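Bring Back the Boring Bit

My local café, Clesta, has put in a loyalty app. You used to get a card, and a woman with a stamp shaped like a bean would stamp it, and after a while you had a free coffee or, more often, a lost card. Now you download something, agree to something longer than most novellas, and are asked whether you would like to be told about offers. I said no. I have been told about offers ever since.

My complaint is with what the app did to the queue. It is a slower queue than it was, which I could forgive, but it is also a queue in which everybody is looking down. I have become interested in that, mostly from having nothing else to do while the man in front resets his password.

I want to put in a word for waiting. I mean the old kind, where you stood or sat somewhere and were mildly bored until your name came up. I grew up on it. My mother believed that children should be taken along to things, and the things were the bank, the shoe repairer, the optician and a shop in Cadilside that sold only curtain fittings. I can still describe the curtain fittings. I couldn't tell you one thing I read on my phone on Sunday.

People who write in favour of boredom usually claim that it makes you creative. They will mention a bath, or an apple. I've been bored in a great many places and have never invented anything. Once, outside a dentist's, I worked out what to say to my brother-in-law about the ladder, and that was useful, but I wouldn't build a theory on it. Boredom doesn't need to pay its way. Half the trouble is that we now want even our idle minutes to produce something, so that a walk has to be exercise and a bath has to be self-care. My friend Fidelina Cuadros has an app that congratulates her for sitting still. She is on a streak of 125 days and is quite tense about it.

What I think it does do is make you notice who else is in the room. In a proper waiting room you got to know the cougher, the pacer, the man who read the poster about shingles as though it might have changed. You formed views. Sometimes you spoke. I met Vilmos Kun in the tyre place, where we were both waiting for Orlando Huamán to find out what the noise was. There were two chairs and a magazine about caravans. Vilmos had the magazine. After a while he read bits of it aloud, and we have now been friends for longer than either of us kept the car.

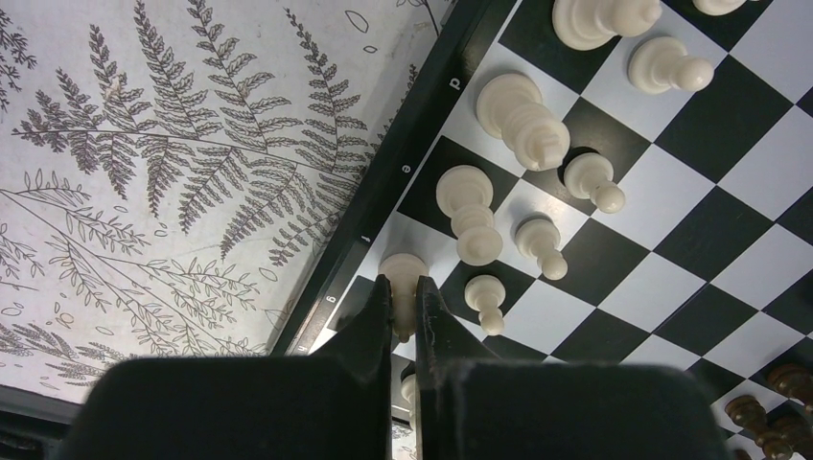
So should we take people's phones away at the door?

The phones can stay in their pockets, where they fit very well. What I'd like is for the places themselves to stop assuming we must be entertained or processed every second we are in them. A clinic doesn't need a television showing a programme about other people's kitchens. A petrol pump has no business talking to me.

I put this to Yesenia Villca, who runs the front desk at a vet's and has seen more waiting than the rest of us put together. She was not as sympathetic as I'd hoped. She pointed out that the people who miss waiting tend to be the ones with time for it, and that if you have a sick cat, a toddler and a shift starting at noon, you would happily give the whole rich experience to me. She is right, and I've thought about it since, and I've decided to carry on with my opinion in a slightly lower voice.

There is a difference, though, between making a wait shorter and making it disappear while it's still going on. The first is a kindness. If the bank can see me in five minutes instead of forty, I'm all for it. The second is what we mostly get. Nobody at Clesta has cut the time it takes to make a coffee. They have given us a progress bar.

Gunnlaugur Briem, who sits two desks from me and disapproves of most things I write, says I am simply describing being young, and that curtain fittings would bore me now as they ought to have then. Perhaps. I tried it as a test. I went to the launderette on Ríos Street with a duvet and left my phone at home, and for the first ten minutes I felt as if I had come out without trousers. I read the instructions on the machine. I read them again in what I think was Italian. A boy and his grandfather were arguing about whether you could wash a hat, and I found that I had a firm position on this, and then that I was being asked for it.

I said you could. We watched it go round for quite a while.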